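로봇/자동화 게시판 > 장비 도입·예산

제목: 핸드헬드 그리퍼 수집 스테이션 2석 증설 예산 검토 부탁드립니다

작성자: 조립공차
작성일: 2026년 9월 8일

하반기 예산안에 데이터 수집용 스테이션 두 석을 올려야 합니다. 로봇암 없이 사람이 양손에 그리퍼를 들고 작업하는 방식이고, 마커 큐브로 자세를 추적합니다. 현재 한 석을 운영 중이며 6월부터 사용했습니다. 총액 한도는 383만 원, 부가세 포함입니다. 카메라와 워크스테이션은 다른 과제비로 잡혀 있어 제외합니다.

초안 항목은 다음과 같습니다.

1. 핸드헬드 그리퍼 좌우 세트 (Wanarside, 2세트)
2. 교체용 핑거 및 마커 큐브
3. 작업대
4. 조명
5. 작업 대상물(컵, 병, 책 등 소품)
6. 예비비

그리퍼는 Wanarside와 Hondis 두 군데서 견적을 받았습니다. Hondis는 세트 단가가 낮지만 핑거만 따로 팔지 않습니다. 참고하시라고 지금 쓰는 자리를 올립니다. 작업대는 사무용 흰색 테이블이고 대상물은 투명 컵입니다. 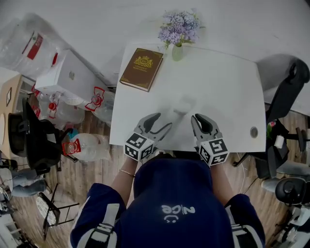 질문 항목

가. 작업대를 전용으로 새로 살지, 사무용 테이블을 그대로 쓸지
나. 예비 핑거 수량을 어떻게 잡는지
다. 조명을 별도 품목으로 넣을 가치가 있는지
라. Wanarside와 Hondis 중 어느 쪽이 유지비 면에서 나은지

의견 부탁드립니다.

답글 1
작성자: 토크렌치

(가) 새로 사지 마세요. 사무용 테이블로 충분합니다. 프로파일 작업대는 암을 고정할 때나 강성이 필요한 것이고, 손에 드는 방식이면 상판에 걸리는 하중이 거의 없습니다. 그 돈은 핑거로 돌리는 게 맞습니다.

(나) 저희는 세트당 핑거 네 개를 예비로 둡니다. 끝단이 마모되면 파지력이 달라지고, 좌우 마모 상태가 다르면 데이터 품질 검수에서 걸립니다. 교체는 개별로 하지 않고 한 쌍씩 합니다.

답글 2
작성자: 흑백격자

(가)에 반대합니다. 강성 문제가 아니라 배경 문제입니다. 사진처럼 흰 상판에 투명 컵을 놓으면 윤곽이 거의 안 보입니다. 마커 큐브도 바탕이 흰색이라 격자 여백과 상판이 붙어 보일 수 있습니다. 무광 회색 상판이 낫습니다.

그리고 상판 오른쪽에 배선 구멍이 있는 제품은 수집용으로 권하지 않습니다. 작은 부품을 다루게 되면 빠집니다. 캡을 씌우면 되긴 하지만 석마다 캡 색이 달라지면 그것도 기록해야 합니다.

답글 3
작성자: 토크렌치

배경은 매트를 깔면 끝납니다. 무광 회색 매트는 석당 2만 원이면 삽니다. 테이블을 통째로 바꿀 근거는 못 됩니다. 구멍도 매트로 덮입니다.

답글 4
작성자: 흑백격자

매트는 밀립니다. 양손 작업 중에 컵을 끌면 같이 움직이고, 작업대 좌표를 매트 모서리 기준으로 잡아 둔 경우 캘리브레이션을 다시 해야 합니다. 네 귀퉁이 고정을 전제로 하면 동의합니다.

답글 5
작성자: Zulmira Henriques

견적 업무를 하는 입장에서 적습니다. 초안에 빠진 것이 두 가지 있습니다.

첫째, 의자입니다. 작업자가 앉아서 하는 구성인데 품목에 없습니다. 기존 의자를 돌려 쓸 계획이면 비고란에 그렇게 적으세요. 안 적으면 심사에서 되묻습니다. 높이 조절이 안 되는 의자는 작업자별로 머리 위치가 달라지므로 제외하는 편이 좋습니다.

둘째, 마커 재인쇄 비용입니다. 큐브 면이 긁히면 검출률이 떨어집니다. 소모품으로 분리해 두지 않으면 나중에 자산 수리로 처리해야 하고 결재선이 길어집니다.

Wanarside는 핑거를 낱개로 팔지만 국내 재고가 없는 달이 있습니다. 지난 발주는 입고까지 20일 걸렸습니다. 예비 수량은 소모 속도와 이 납기를 같이 보고 정하세요.

답글 6
작성자: 조립공차

의자와 마커는 반영하겠습니다. 의자는 사무실에 있는 것 중 높이 조절되는 것으로 배정하고 비고에 적겠습니다.

대상물은 투명 컵을 계속 써야 합니다. 과제 쪽 요구 조건입니다. 상판 색만 조정 가능합니다. 큐브 검출률은 현재 자리에서 따로 재 본 적이 없습니다.

답글 7
작성자: 흑백격자

그럼 구매 전에 먼저 재 보시는 게 순서입니다. 같은 동작을 흰 상판과 회색 매트에서 각각 80회씩 수집하고 큐브 미검출 프레임 비율을 비교하면 됩니다. 하루면 나옵니다. 차이가 없으면 제 의견은 철회합니다.

상판 뒤쪽의 책과 꽃병은 고정 배치인지 변동 배치인지 정해 두세요. 변동이면 소품 예산을 따로 잡아야 하고, 고정이면 두 석 모두 같은 물건으로 맞춰야 합니다. 유리 꽃병은 파손분까지 넣어야 합니다.

답글 8
작성자: Garnet Tremblay

Hondis를 일 년 썼습니다. 단가만 보고 고르면 후회합니다. 핑거가 닳으면 그리퍼를 모듈째 보내야 하고, 그동안 한 석이 섭니다. 예비 세트를 하나 더 사 두면 단가 차이가 없어집니다. 다만 방아쇠 쪽 유격은 Hondis가 적었습니다. 얇은 물체를 많이 다루면 이 차이가 납니다.

답글 9
작성자: 토크렌치

유격은 Wanarside도 조절나사로 잡힙니다. 출고 상태가 느슨할 뿐입니다.

답글 10
작성자: Garnet Tremblay

잡히긴 하는데 풀립니다. 나사 고정제를 쓰면 다음 조정 때 번거롭습니다. 점검 주기를 일정에 넣는 수밖에 없습니다.

답글 11
작성자: 납기준수

조명은 품목에 넣으시길 권합니다. 천장등만 쓰면 자리마다 그림자 방향이 다릅니다. Jostimdale 면조명을 석당 한 개 씁니다. 플리커 없는 제품인지 사양서로 확인하세요. 저렴한 제품은 셔터 속도에 따라 줄이 생깁니다.

통로 쪽도 치수에 넣으세요. 테이블 옆에 의자, 상자, 물통이 붙어 있으면 두 석을 나란히 놓을 폭이 안 나옵니다. 바닥에 지나가는 케이블은 덮개가 필요하고, 이것도 몇 만 원 합니다. 저희는 배치도를 나중에 그렸다가 테이블을 반품했습니다.

답글 12
작성자: 흑백격자

조명은 매트 시험 다음에 결정해도 됩니다. 두 조건을 한꺼번에 바꾸면 무엇 때문에 좋아졌는지 모릅니다.

답글 13
작성자: 납기준수

예산은 시험 결과를 안 기다려 줍니다. 품목에 넣어 두고 안 쓰면 변경 신청으로 핑거에 돌리면 됩니다. 반대 방향, 즉 없는 품목을 추가하는 쪽이 훨씬 어렵습니다.

답글 14
작성자: Zulmira Henriques

납기준수 님 말씀이 맞습니다. 다만 변경 신청 가능 여부는 과제 협약서마다 다릅니다. 먼저 확인하세요.

답글 15
작성자: 조립공차

수정안입니다.

1. 그리퍼: Wanarside 2세트
2. 예비 핑거: 세트당 네 개, 쌍 단위 교체
3. 마커 재인쇄: 소모품으로 분리
4. 작업대: 사무용 테이블, 무광 회색 매트 네 귀퉁이 고정
5. 조명: 석당 한 개, 플리커 사양 확인 후 발주
6. 대상물 및 배경 소품: 고정 배치, 두 석 동일
7. 케이블 덮개
8. 의자: 기존 보유분 배정(비고 기재)

그리퍼 케이스는 Zakharchenko 하드케이스를 검토했는데 한도를 넘겨서 뺐습니다. 배치도는 내일 실측해서 그리고, 상판 비교 시험은 매트가 도착하는 대로 진행합니다.

답글 16
작성자: 토크렌치

케이스는 빼도 되는데 큐브 보호 커버는 넣으세요. 보관 중에 긁히는 게 작업 중에 긁히는 것보다 많습니다. 3번 금액이 그만큼 줄어듭니다.

답글 17
작성자: 흑백격자

시험 결과는 이 글에 이어서 올려 주세요. 미검출 비율은 좌우 큐브를 따로 집계해 주시면 좋겠습니다.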